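Ovska Gripper Set-Up Guide
Section 6: When the jaws won't let go (or won't grab)

Last edited 12/14/21

OK, so this is the section I get the most mail on, and it's also the one I wrote after wrecking a perfectly good set of pads. If your jaws are sticking shut, closing crooked, or dropping small stuff you know they should hold, start with this before you go taking the body apart. I did it the other way around and lost a whole evening!

What went wrong on mine: I was sorting small household items, hair ties mostly, and a thin elastic worked its way down between the left jaw and the pivot. I didn't notice. I kept squeezing, the jaw kept closing a little less each time, and the log kept telling me everything was fully shut. By the time I looked, the pad had a groove in it and the zero point was way off. Error 352 showed up after that and wouldn't clear.

CAUTION: Don't pull a trapped elastic straight out with the jaws under load. It snaps back, and so does the jaw. Keep your fingers out from between the pads until the power is off.

6.1 Clearing a jam

1. Let go of the trigger and switch the gripper off. Unplug the cable too.
2. Wait for the status light to go dark. Mine takes its sweet time.
3. Open the jaws by hand, slowly. If they won't move, back off the pivot screw on the stuck side a half turn and try again.
4. Find the loose end of whatever is in there and ease it out sideways with plastic tweezers. No metal ones, they chew up the pads.
5. Look down into the pivot with a flashlight for leftover threads, hair or fuzz.
6. Snug the pivot screw back up. Snug, OK? If you crank it the jaw drags and you'll be right back here.

NOTE: Fabric scrunchies shed more than you'd think. I wipe the pads after every run with those now.

6.2 Resetting the zero point

1. Plug in and switch on with the jaws open and nothing between them.
2. In the Nistow app, go to Tools, then Jaw Setup, then Reset Zero.
3. Close the jaws until the pads just meet, and hold them there until you hear 2 beeps.
4. Open all the way and tap Save. (I forget this one constantly.)
5. Read the closed value. You want it at 2 or lower. If it's higher, something is still in the pivot, so go back to 6.1.
6. Clear error 352 from the log. It should stay gone after a restart.

CAUTION: If 352 comes right back with clean pivots, stop using the gripper. A bent jaw can let go without warning, and I'd hate for you to find that out with something breakable.

6.3 Checking your grip before a real run

Lay out a few easy things and a few annoying ones on a table, spread apart so the jaws can get in from either side. Start with a big claw clip, then a small one, then the coiled and braided ties, and leave the thin cords for last. Lift each one, hold it a moment, and set it back down. Watch both pads as they close. They should arrive together, and if one lags, redo 6.2.

NOTE: The pads are good for more than 800 closes before they need swapping, going by my own set. Yours may wear faster if you do a lot of hard plastic.
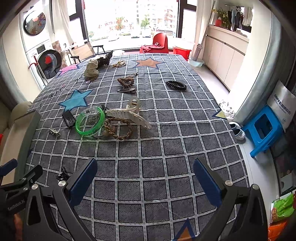
Fig. 6-1. Jaws open over the hair clips and ties.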